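4.2 Envoy visits and the timing of statements

The second part of our material covers the talks between Pratine and Mistovitz over the Fusa crossing, and it is here that the coding scheme really begins to pay off! We collected 163 public statements made by the two foreign ministries, of which 138 could be matched to a visit, a phone call or a military exercise. The rest were mostly greetings on national days and were left out of the counts, though we did read them all (some are surprisingly warm).

What struck us first was how closely the offers of talks cluster around travel. Of the 13 envoy visits in the period, only five passed without either side repeating that it was ready to meet. The wording hardly changes from one visit to the next, which makes the small changes that do occur very interesting indeed. After the October exercises, for instance, Mistovitz dropped the phrase "without conditions" and spoke of meeting "when the time is right" – a shift that the newspapers in Usuga picked up within a day and that Pratine never answered in public.
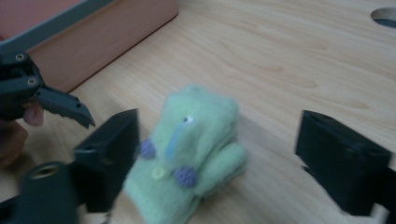

Figure 3. Felt toy with two purple bobbles and a yellow button, on a light wooden tabletop.

We had expected statements made during a visit to be softer than those made just before it. They are softer, but mainly on the side of the host. The visiting side tends to keep its firmest language for the airport and the first press call, and then says very little until the envoy has gone home.

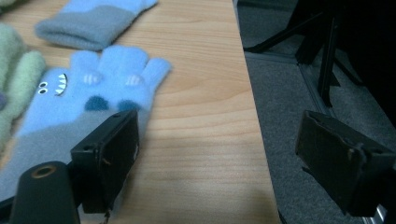

A second pattern concerns who is being spoken to. When the hotline at Fusa was working, both ministries addressed each other by name. Once it had gone quiet, they began to speak to third parties instead, and the text fills up with "our partners" and "the wider region". We find this a lovely example of how much can be read from plain forms of address, and it is cheap to code as well – two readers agreed on nearly every case at the first attempt. The harder cases, where a statement names both the other side and its allies, are taken up in section 4.3.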